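Forums > Home & Workshop > Work Surfaces & Storage | Tags: table covering, fabric, baskets, layout

Fabric-covered worktop: fixing the corners and keeping a wicker basket from snagging it

**tablesaw_tess**
I am covering a second worktable in light gray fabric to match the first. The top is a plain board, 600 mm deep, with rounded front corners. The fabric is a medium-weight upholstery cloth from Uminport, slightly textured, no backing. Two questions.

First, the front corners. On the first table I pleated the fabric under the radius and stapled it. The pleats show as ridges on the edge when the light is low. Is there a better method for a rounded corner, or do I need a thinner cloth?

Second, we keep small parts in round wicker baskets, and they get slid around all day. The bottoms are rough and they pull threads. I have already trimmed two loops on the first table. I would prefer to keep the baskets.

**grommet_77**
Corner first. Pleats are the wrong tool for a radius. Run a gathering stitch by hand, 10 mm in from the cut edge, only through the curved part. Pull it up until the fabric cups around the corner, then staple the cup to the underside. The fullness ends up distributed under the board, where it can be as ugly as it likes. Use strong thread. Cotton will snap.

For the baskets, glue felt to the bottoms. Done.

**Flarnden_Lee**
Disagree on the gathering stitch for an unbacked upholstery cloth. The cut edge frays under tension and the stitch walks out of it within a few months. I would steam the corner instead. Damp cloth, iron, pull down by hand, hold until cool, staple in the center of the curve, then work outward in halves. Staple spacing on the curve should be tight. On the straights it can be wider.

Felt on wicker is fine but contact cement does not hold well on the high points of the weave. You only get adhesion on a small fraction of the area.

**tablesaw_tess**
The cloth is a polyester blend, so I am cautious about steam. I scorched a test piece at the wool setting.

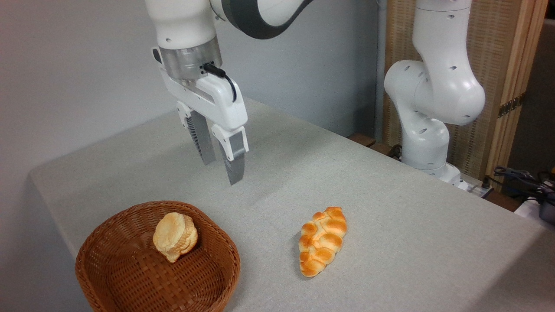
The basket rim is tightly woven and the inside is woven too, so there is not much to push a needle through if I sew felt on. The reddish-brown finish also rubs off a little on pale cloth when it is dragged.

Does the fabric need to be glued to the board as well as stapled underneath?

Gluing is only needed if the surface will be pushed or dragged across regularly. In that case use a thin coat of spray adhesive on the top face, smooth from the center out, and let it cure before pulling the edges under.

**grommet_77**
Fraying at the cut edge is solved by a line of zigzag or a bead of fray sealant before you gather. I have one done this way that has been in use for 4 years. The stitch has not walked anywhere.

I would not glue the top face at all. Once it is glued, the cloth cannot be replaced without scraping the board back. A worktop cover is a consumable. Staple it, use it, pull it off when it is stained.

**Flarnden_Lee**
A stapled cover creeps. Every time somebody drags a box toward the front edge, the cloth moves a fraction and does not return fully. After a while there is a wave along the front. If the baskets are slid "all day" as stated, that wave will form. Glue, or a thin underlay with some grip. Rubberized shelf liner under the cloth is a reasonable compromise and it comes off cleanly.

**mbeki_bench**
Agree with the liner. I used the Clutance open-mesh type under canvas. It stops the creep. The mesh pattern does telegraph through a thin cloth, so lay a sheet of cotton over it or buy the solid type. Trim the liner short of the edge by the width of two fingers, otherwise the rounded edge gets lumpy, and that defeats the point of fixing the corner.

On scorching: 100% polyester wants the low setting and a press cloth. Test on the offcut and wait for it to cool fully before judging. Warm polyester looks relaxed and then springs back.

**tablesaw_tess**
Ordered the solid liner. I will try the gathered corner on one side and the steamed corner on the other, since I have enough cloth for both.

Still open on the baskets. Would a tray under each one make sense?

**grommet_77**
A tray moves the problem down one layer. The tray bottom then needs felt. It is easier to glue felt to a flat tray than to wicker, so there is some logic in it, but you lose height and have one more object to wipe.

**oldpinewood**
Disc method for round baskets:

Cut a disc of thin hardboard slightly smaller than the basket floor. Cut a matching disc of felt and glue it to one side. Drill 4 small holes through both, in pairs near the edge. Stand the basket on the disc and pass waxed cord up through the holes, over a strand of the weave and back down. Tie off between the felt and the board before the felt edge is glued shut.

A curved upholstery needle gets through tight weave if you wet the wicker first. Damp wicker opens up enough to pass the cord and closes again as it dries. Do not soak it if the color is a stain, as it will bleed onto the felt.

**Flarnden_Lee**
That is sound. One change: seal the bottom of the basket with clear matte varnish first. It fixes the color and binds any loose ends. Two coats, light sanding between them with 500 grit. This may be enough without a disc at all, depending on how rough the weave is.

**grommet_77**
Varnish alone will not be enough. The ends that pull threads are the cut stakes at the base, and varnish makes them harder. Clip them flush first with side cutters. Feel for them with an old nylon stocking over your hand. Anything that catches the stocking will catch the cloth.

**tablesaw_tess**
The stocking check found plenty. Clipped the stakes on one basket, and it already drags with less noise on a scrap of the same cloth. Varnish next, then the disc.

Corner report: the gathered side is smoother at the edge. The steamed side has one small fold I could not remove at the low setting. The gathered side took more than twice as long.

**Flarnden_Lee**
The fold usually means the staples were started from one end of the curve. Pull them, put the first one dead center, and split the remaining slack evenly. I still expect the gathered side to need attention before the steamed one does.

**grommet_77**
We will see. Post again in July.

**mbeki_bench**
When you restaple, check the length against the board thickness. Mine came through the top face in two places and I only found them by leaning on one.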